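**Ticket 152 – Skernmont river gauge reading flat during heavy rain**
Status: closed
Opened by: Thu Tăng, Kaltley flood watch
Handled by: Liên Tô, gauge support

**Friday, 06:40 – Thu**

Morning! The Skernmont gauge has shown the same level on the public page for 9 hours, and it rained hard all night in the upper valley. The Kaltley gauge downstream has been climbing the whole time, so I don't believe the flat line for a second. Residents on the low road use that page to decide when to move their cars. Can somebody look before the next band of rain comes through?

**07:05 – Liên**

Great spot, thank you! I've put a "reading not reliable" note on the Skernmont page and pointed people to Kaltley for now.

First checks:

- Logger answers when I call it
- Battery fine
- Clock correct
- Last level stored: 108 cm, repeated in every record since late evening

So the logger is awake and sending, it just keeps sending the same number. That usually means the sensor cable or the Dirnix software holding on to the last good value.

**07:50 – Liên**

Restarted Dirnix from here. Same number came back. Restarted the logger as well and this time the level came back blank, which I was very pleased to see – a blank is a proper fault and much easier to chase than a made-up flat line. 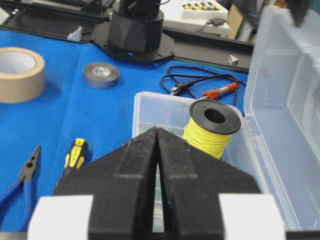

Cable next, then. The sensor lead at Skernmont comes up the bridge wall in a pipe and joins the logger at a screw connector, and that connector has given us grief before (see the notes from October). Thu, if you're going up there, take something to lay the parts on so the little screws don't vanish into the grass. A bright blue cloth like the one in the photo is ideal, and it doesn't matter a bit if it's wrinkled. Please stay on the road side of the bridge and leave the pipe alone while the river is up.

**09:30 – Thu**

On site, road side only. Opened the box and the connector was full of water! I dried it, cleaned the pins, swapped in the spare seal and did it up again. The painted board on the bridge reads 2 metres and a bit, so the river really is well up.

**09:42 – Liên**

We have a level! 204 cm, and the next record was 205. That fits your board beautifully. Leaving the warning note up until I've got a longer run of readings.

**13:15 – Liên**

Good readings all morning, rising and then easing off, with Kaltley following the same shape roughly two hours later. Note removed from the public page. The gap overnight is marked as missing, and I've taken the false 108s out of the record.

Still to do, on a separate ticket:

- Ask Trương for more seals, as Thu used the last one
- Set Dirnix to show a blank when the sensor drops out
- Add an alarm for any level that stays the same for 2 hours in a rain warning

**13:20 – Thu**

Brilliant work, Liên. Happy for this one to be closed.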